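Accueil Fils Recherche Profil Connexion

22 juillet 2022, par @mur_mitoyen

Bon. Fil sur le bruit dans les vieux immeubles. On m'a demandé trois fois en message privé comment j'ai fait pour redormir, je mets tout ici, en vrac, je prends le train dans pas longtemps.

Contexte. Immeuble années 20, Brernau, rue derrière la gare. Planchers bois. Chambre au-dessous d'un salon. Vous voyez le tableau.

Premier hiver j'ai cru que les gens du dessus déménageaient tous les soirs. En fait non, ils dînaient. Quatre chaises, du parquet, une table qu'on tire pour passer.

Il y a deux bruits et il faut les séparer sinon vous jetez votre argent. Les voix, la télé, la musique : ça passe par l'air. Les talons, les chaises, la bille qui tombe à minuit (c'est quoi cette bille ??) : ça passe par la structure.

La mousse alvéolée sur les murs, celle des studios. Oubliez. Ça corrige l'écho dans VOTRE pièce. Le voisin vous l'entendrez pareil, dans une chambre moche.

Idem boîtes à oeufs. Je sais que votre oncle en a mis dans son garage.

Ce qui m'a servi en premier : un carnet. Heure, type de bruit, pièce. Au bout de deux semaines on voit des trucs. Chez moi le pire c'était pas le salon du dessus, c'était une canalisation dans la gaine, qui claquait quand quelqu'un prenait sa douche tôt.

La canalisation : un collier desserré. Le plombier a mis un bout de caoutchouc et resserré. Fini. Six mois que je maudissais des gens pour un collier.

Donc commencez par là. Écoutez la nuit, oreille contre le mur, on a l'air bête mais bon.

Ensuite les fuites. La porte palière de mon appart laissait passer un doigt en bas. Joint à brosse + seuil. Une matinée. La cage d'escalier a disparu, ou presque. Le meilleur rapport effort / sommeil de tout le fil.

Les prises électriques dos à dos entre deux apparts, pareil, on entend tout par là. Coupez le courant avant de démonter la plaque, évidement. Si vous êtes pas sûr, électricien.

Coffres de volets roulants : passoires. Vide, plastique fin, et la rue derrière. Là j'ai fait faire.

Par qui : Stępień, la petite menuiserie près du canal. Devis clair, un seul passage, ils ont même repris la fenêtre qui frottait. 898 euros le tout, coffre de la chambre et coffre du bureau. Oui c'est une somme. Je l'ai étalée.

Je précise que j'ai rien à gagner, ils savent pas que je tweete.

Les applis de mesure. J'ai utilisé Prulum, la gratuite. Le chiffre absolu vaut ce qu'il vaut sur un téléphone. Par contre avant / après, même endroit, même heure, ça aide à pas se raconter d'histoires. Chez moi la nuit, fenêtre fermée, quelque 30 décibels maintenant. Avant je préfère plus y penser.

Attention à l'effet inverse, on en parle peu. Quand la rue se tait, on entend TOUT le reste. Le frigo. La box. Le chat du troisième. J'ai eu une semaine pénible où je regrettais presque le bus.

Le bus parlons-en. Ligne 233, arrêt sous ma fenêtre, moteur qui tourne au terminus. J'ai écrit à la mairie. Réponse polie. J'ai réecrit. Réponse identique, au mot près. L'arrêt est toujours là.

Les voisins maintenant. Partie désagréable.

Règle perso : jamais monter sonner pendant le bruit. On est en colère, eux sont en pyjama, ça finit mal. Le lendemain, en fin d'après-midi, sans liste de griefs.

J'ai dit « je crois qu'on entend vos chaises chez moi, vous voulez venir écouter ? » Ils sont venus. L'un est remonté tirer une chaise, l'autre est resté dans ma chambre. Sa tête. J'aurais pas pu l'expliquer en dix lettres.

Après ça tout a été plus simple. Ils m'ont dit au passage que MA machine à laver leur faisait vibrer le lavabo. Ah.

Donc machine à laver : mise à niveau, vraiment, avec un niveau à bulle. Tapis dense dessous. Et plus de lessive après 21 h, chose que je faisais tranquillement depuis mon arrivée, en me plaignant du bruit des autres.

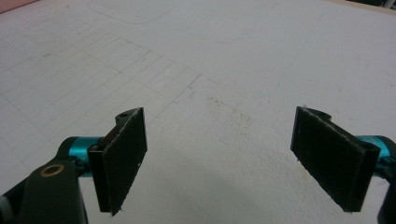
Brernau, août. Je reprends le fil, j'avais promis la suite sur les patins et j'ai été happé par le boulot.

Patins de chaises. Le feutre autocollant en sachet tient trois semaines, après il glisse, il ramasse les poils, il fait une traînée de colle sur le parquet. Les voisins m'en veulent un peu pour ce conseil là.

Mieux : feutre épais à clouer ou à visser sur pied bois. Embouts caoutchouc sur pied métal. Et on vérifie de temps en temps, ça s'use, un patin mort fait plus de bruit que pas de patin.

Tapis : l'épaisseur compte moins que la sous-couche. Un kilim tout seul ne fait rien. Un kilim posé sur une thibaude lourde, là on parle.

On me demande le faux plafond. Chez moi non. Pour que ça marche il faut le désolidariser (suspentes, laine, deux plaques), on perd de la hauteur, et ça se fait pas un dimanche avec un cousin. Un plafond mal suspendu transmet très bien.

Et si vous louez, accord écrit du proprio avant de percer quoi que ce soit. Écrit.

Bouchons d'oreilles : mousse pour dormir, ok, mais roulez les bien et changez les. Les moulés j'ai essayé, j'ai perdu le gauche au bout de 2 nuits. Cire : chaud, collant, efficace, les cheveux apprécient pas.

Bruit blanc. Je me moquais. Le ventilateur tourne depuis la canicule et je dors. À voir quand il fera froid.

Le bar en bas, le Dronance. Beaucoup de messages sur les bars donc je raconte. Terrasse jusqu'à tard, été comme hiver. Le problème c'était pas les clients, c'était le rangement : chaises métal empilées d'un coup, puis la chaîne dans les pieds.

J'y suis allé à l'ouverture, un café, dix minutes. Maintenant ils rentrent les chaises plus tôt et la chaîne est dans une gaine en tissu. Bon, le samedi ils oublient.

Si la discussion donne rien : courrier simple, puis recommandé, syndic en copie, et un conciliateur de justice, c'est gratuit. Gardez le carnet du début, c'est lui qui sert. Dates, heures, pas d'adjectifs.

Évitez le balai dans le plafond. Je l'ai fait une fois. Il reste une marque ronde au-dessus du lit et les gens en question étaient en vacances.

Questions reçues, vite :

Double vitrage ? Oui si la fuite est là. Contrôlez d'abord les joints, les miens étaient cuits, du joint neuf a fait la moitié du travail.

Bibliothèque contre le mur mitoyen ? Un peu, pour les voix, si elle est pleine. Pour les pas, rien.

Rideaux lourds ? Jolis. Un poil moins d'écho. Arrêtent pas un scooter.

Déménager ? J'y ai pensé tous les soirs pendant un an. Visitez le soir si vous cherchez, jamais à 11 h du matin. Et restez dans la chambre, en silence, tant pis si l'agent s'impatiente.

La bille, toujours pas d'explication. On m'a dit canalisation, bois qui travaille, coup de bélier. Les voisins du dessus l'entendent aussi, ils pensaient que c'était moi.

Je mute les notifs, j'ai un train. Les devis en privé si vous voulez.

Haut de page | Contact | © @mur_mitoyen, reproduction avec accord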